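Building baseplate

A building baseplate is a flat, thin sheet covered on top with studs, made to hold toy building bricks in place. It is the ground that nearly everything else stands on: houses, roads, castle walls, zoo pens, and those wonderful lopsided towers that only make sense to the person who built them. It may be the plainest part in the whole toy box, and it is also one of the most useful!

Form

Most baseplates are square, though long rectangular ones are common too. The studs run in straight rows in both directions, so a brick can go down anywhere on the grid as long as its edges line up with its neighbors. The underside is usually smooth, which means the plate can't be stacked like a normal brick. Thicker plates with hollow undersides do exist and can be built on from both sides.

Green is the traditional color for lawns and fields, blue for water, and gray for streets and city squares. Light gray has plenty of fans among adult builders, as it lets bright bricks stand out.

Makers

Large brick companies sell baseplates on their own as well as in sets. Among the smaller makers, Skisilen is known for a stiff plate with 22 studs to a side, and Gimier for one with 30, a size that suits a small house with a bit of yard left over. The two don't tile neatly together, a fact many collectors learn on the living room floor.

Use

Building normally starts with the bottom row, or course. Bricks are set down loosely first, then pressed until the studs grip. A few habits make the work easier:

Keep spare bricks off the plate, on the table in front of it, where the colors can be seen at a glance.

Start near one edge and work across, so hands don't knock over finished parts.

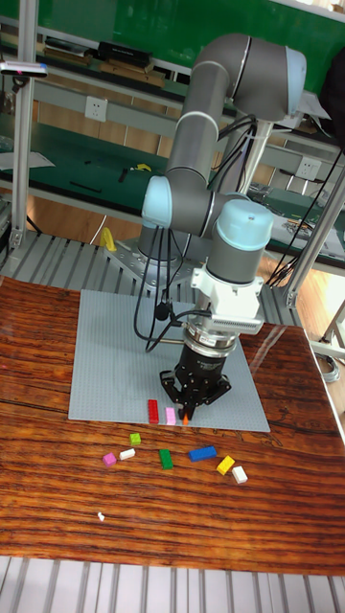
Press small bricks straight down. A tilted brick catches on one row of studs and pops loose later.

Storage and care

Plates are best stored flat, as leaning them against a wall for months can leave a bow in the middle. Lukewarm water and a soft brush will get dust out from between the studs (a delightful job on a rainy Wednesday, if you like that sort of thing).

See also

Brick separator
Flondmont road plates
Stud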